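Last updated 6th April

# Renting a plot at Estby Community Garden: common questions

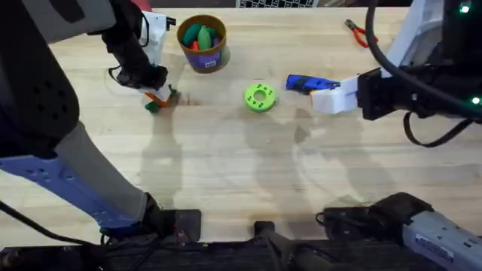 The garden is on the north side of Harkonura Road, behind the Cordeiro building. Most of what new plot holders ask is answered on this page. For anything else, write to the plot secretary, Hashini Paul, using the form in the garden office.

## Getting a plot

### Who can apply?

Any adult who lives in Estby or Clukudthorpe. You don't need any gardening experience. One plot per household. If you move out of the area during the season, you can keep your plot until the end of it, but you can't renew.

### How long is the waiting list?

There are 422 plots and very few come free in a normal year. Full plots usually take two seasons to come up. Half plots move faster. If you say on your form that you'd accept either one, you'll be offered whichever comes first, and taking a half plot doesn't remove you from the list for a full one.

### Can I choose where my plot is?

You can state a preference, such as near the gate or out of the shade of the poplars. We can't promise it. The raised beds by the entrance are kept for people who have trouble bending or kneeling.

### What happens if I turn down an offer?

You stay on the list the first time. After a second refusal your name goes to the bottom.

## Costs

### What does a plot cost?

Rent is charged by size, and the current rates are posted on the board inside the office door. Water is included. There is a key deposit, which you get back when you return the key.

### When is rent due?

By the end of June. If you take over a plot after that, you pay half for the rest of the season. Late payers get one reminder by mail. Plots still unpaid after the reminder are offered to the next person on the list.

### Can I get a refund if I give up my plot early?

No. Please still tell us as soon as you know, so that somebody else can plant it.

## Water and soil

### Where do I get water?

From the standpipes on the main paths. Hoses may be used for filling barrels and for watering new seedlings. Don't leave a hose running while you're away from it, and coil it up when you're done. In a dry spell we may limit watering to mornings and evenings, and a notice will go up on the gate.

The water is turned off over the winter to protect the pipes. It comes back on after the last hard frost.

### What is the soil like?

Heavy clay on the low side, lighter and stonier near the road. Both grow good vegetables with enough compost. On the clay, stay off the beds after rain. If you want to know the pH of your plot, the office has test kits at cost price.

### Can I bring in my own soil or manure?

Yes. Manure must be well rotted. Deliveries have to be dropped in the bay by the gate and moved to your plot within 5 days. Don't block the track, even for a few minutes, as the mower needs it.

### Is there shared compost?

Yes, in the bays at the far end. You can add leaves, grass, soft stems and vegetable scraps. Keep out meat, cooked food, bindweed roots, potato plants with blight and anything woody that's thicker than a pencil. The bay marked "closed" is finishing, so please don't put anything on it or take anything from it.

## What you can grow and build

### Are there plants I can't grow?

Bamboo, mint in open ground (pots are fine), and any tree that isn't on a dwarfing rootstock. Fruit bushes are allowed. Plant them at least an arm's length in from the path.

### Can I put up a shed or greenhouse?

Small ones, on full plots only. Ask first and wait for a written reply. Most requests are approved, but the structure can't shade the plot next door. Old window glass isn't allowed. Cold frames and low tunnels don't need permission.

### Can I use weedkiller?

No. Slug pellets are limited to the iron phosphate kind.

### Can I keep chickens or bees?

No chickens. Bees are kept at one site only, along the back fence, by members who have completed a course. There are 5 hive stands and all of them are taken at present.

## Looking after the plot

### How tidy does it have to be?

At least three quarters of the plot should be planted, covered or dug over during the growing season. Cut the grass on your half of the shared paths. Plots are inspected twice a year. If yours has a problem you'll get a letter saying what needs doing and by when.

### What if I'm ill or away?

Let Hashini know. A note goes on your file and no letters are sent while it's there. You can also name a helper, who will be given a temporary key.

### Can I bring my dog or my children?

Yes to both. Dogs stay on a lead, and children need to be with an adult near the water barrels.

### Can I have a bonfire?

No. Woody waste goes in the skip, which is brought in each fall.

### What's the gate code?

There isn't one any more. The gate opens with your key, and it should be locked behind you at all times. To report a lost key, call the office on extension 580.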